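Our choir has got a place at the Leite Festival in October, and I've been humming ever since the email came (my poor neighbours!). We're a mixed bunch who meet at 7 in the evening, and the list has 100 groups on it. 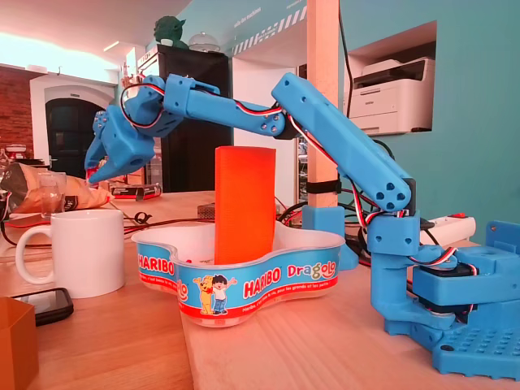
Blue arm, tabletop.

Wellington Frota has picked a lullaby, a sea song and something very fast in Portuguese, and it's the fast one that worries me, as I keep running out of breath on the second page.
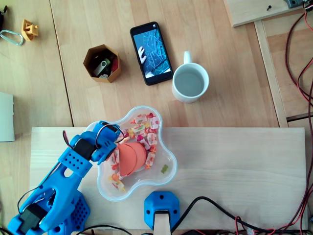

Na-rae Shin wrote back: Breathe after the long note and let the altos carry you, we don't mind a bit!

So I've been trying that while the kettle boils, and I do think it's coming along. Tickets are on sale now, the hall holds 471, and Érica Pimentel is keeping 30 back for families, so do tell her soon if you'd like one.

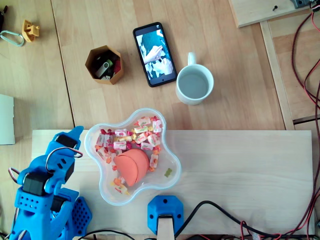
The clear bowl with the wavy rim.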